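Arts & Culture
Home | Exhibitions | Public Art | Features | Subscribe
4 min read

The Return of the Candadberg Reliefs

When the Candadberg civic hall opened in 1961, its forecourt was lined with 20 ceramic reliefs commissioned from the Gatti workshop. They were meant to be touched. Children ran their hands along them on the way to the library, and the glaze wore thin at shoulder height. By the time the forecourt was closed for drainage works, most residents had stopped noticing them, and the panels went into storage with little public comment.

This summer they are once again on view, under the title Olus, in a programme organised by the Jinatard Foundation. The reliefs have been divided between the hall and four smaller sites across the town, each within walking distance of the next.

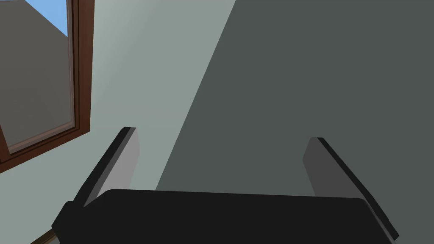 Two fingers, set wide apart above a black palm.

The decision to separate the panels was not taken lightly. The Foundation held a public consultation in May and received 184 written responses, many of them from people who had grown up near the hall. Opinion was divided. A good number of respondents wished to see the series restored to its original order, while others felt that the forecourt, now much reduced in size, could no longer do it justice.

The compromise is a temporary one. The panels will remain at their present sites until the autumn, after which the council will consider a permanent arrangement. 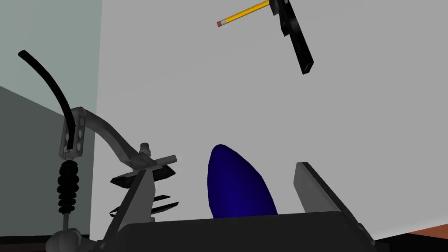

Abdelghani Abdel Rahman remarked that a work made for a public square belongs to whoever crosses it, and that he would sooner see the reliefs on a bus route than behind a ticket desk. He added that the lettering on the new signs was too small.

The signs are to be replaced. The Foundation has also agreed to extend evening opening at the hall, where the largest panels are shown against a plain lime-washed wall. The lighting is low and comes from one side - an arrangement that brings out the tool marks, though it leaves the upper corners rather dim. 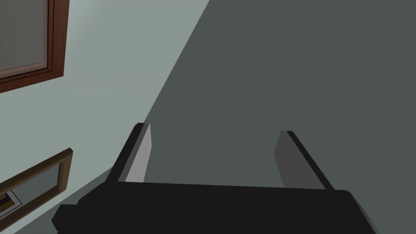
Conservation has been kept to a minimum. Surface dirt was removed, old cement was cleared from the backs, and three cracked panels were given new supports. The worn areas of glaze have been left as they were. A printed guide with a map and a short history of the workshop has been issued in an edition of 1000, and copies are free of charge at every site.

A guided walk, led by Foundation staff, will leave the hall steps at noon on Tue 24 June. Places need not be booked.

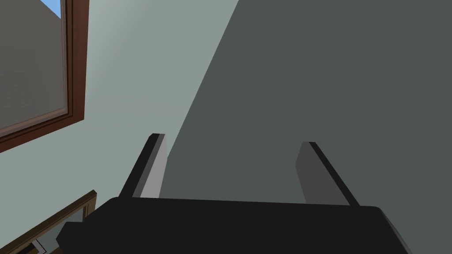
Visiting the exhibition

Olus is open daily except Mondays. Admission is free at all five sites. Step-free access is available at the hall by way of the side entrance, and large-print copies of the guide may be requested at the front desk.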